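Über uns

Mestadwood baut Tische. Esstische, Arbeitstische, ab und zu ein Schreibtisch, wenn jemand nett fragt. Angefangen haben Celeste Barreto und Khurram Bhutto zu zweit in einer Garage, mit einer gebrauchten Hobelmaschine und viel zu wenig Steckdosen. Inzwischen sind wir fünf Leute und haben eine richtige Halle, mit Heizung. Meistens jedenfalls.

Was wir machen: Platten. Helle Flächen, ruhige Maserung, matt statt glänzend. Kein Hochglanz, auch nicht auf Anfrage. Vignesh Iyer sucht die Oberflächen aus und schickt mehr zurück als unseren Lieferanten lieb ist. Er will Zeichnung sehen, Wellen, Bögen, und die Streifen sollen der Länge nach durchlaufen. Wer es ganz gleichmässig mag, ist bei uns eher falsch. 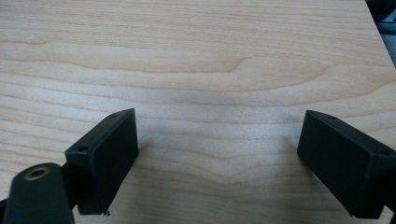 Helle Tischplatte mit welliger Maserung, in der Mitte ein dunklerer Bogen.

Zwei Modelle gibt es fest im Programm: Gezer (der grosse, für Küche und Werkraum) und Tollo (schmal, passt auch in den Flur). Beide mit 32 mm starker Platte, Kanten leicht gebrochen. Andere Masse gehen, dauern aber länger. Bitte vorher anrufen, Mails bleiben bei uns schonmal liegen.

Américo Seixas macht die Gestelle und die Auslieferung, Wiroj Bunnag das Büro und alles was sonst keiner macht. Wiroj weiss auch, wo Ihr Tisch gerade steht.

Pflege: feuchtes Tuch, trocken nachwischen, fertig. Keine Scheuermilch! Kratzer kann man meistens ausbessern, einfach vorbeibringen oder Foto schicken.

Werkstatt offen Dienstag ab 14 Uhr, sonst nach Absprache. Eingang über den Hof, Klingel ist kaputt, bitte kräftig kopfen. Parken geht vor dem Tor, solange kein Lieferwagen drinsteht. Im März haben wir wegen Inventur zu.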